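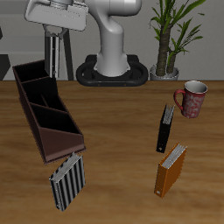

Rekach Desk Set
Simulated demonstrations for tabletop arms

Maker: Trandetti
Page updated: 2022-01-13

Rekach Desk Set is a package of simulated scenes and recording tools for teams who train an arm from examples. A person drives the simulated arm, the software stores each attempt, and your learning system receives the examples in one common format. The subject is ordinary office things: ring binders, a mug, a desk organiser with compartments, on a wooden table.

What you receive

- 30 starting layouts of the table, which can be mixed again with your own seed
- 18 written instructions, each connected to a success check
- 2 camera views for every attempt, one of the whole table and one looking down past the fingers
- Joint positions, finger opening and operator commands, on the same clock
- Licence for 5 seats

Recording

The operator works with a hand controller or with a keyboard. We advise the hand controller, as with the keyboard the paths become square and the trained arm copies this. An attempt can be paused, but not cut in the middle. If it fails, please mark it as failed and keep it. Many customers delete these and later they ask us for them.
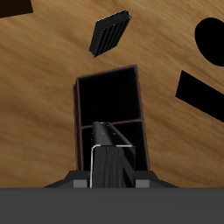
The view near the fingers is the one which needs the most care. When the arm goes low over the organiser, the fingers hide part of the compartments, and a model which was trained on this view alone can lose the divider. For this reason both views are switched on from the first start. You can switch one off in the export, but it is better not to do it during recording.

Requirements

One computer with a separate graphics card. The Cellel controller is supported directly. For the Pangilinan controller you must install the driver first, it is not in the package.

Delivery and support

Delivery is by download. Questions before purchase are answered by Vikas Rathore, through the contact form. The next version is planned for September, and present licence holders will get it without extra payment.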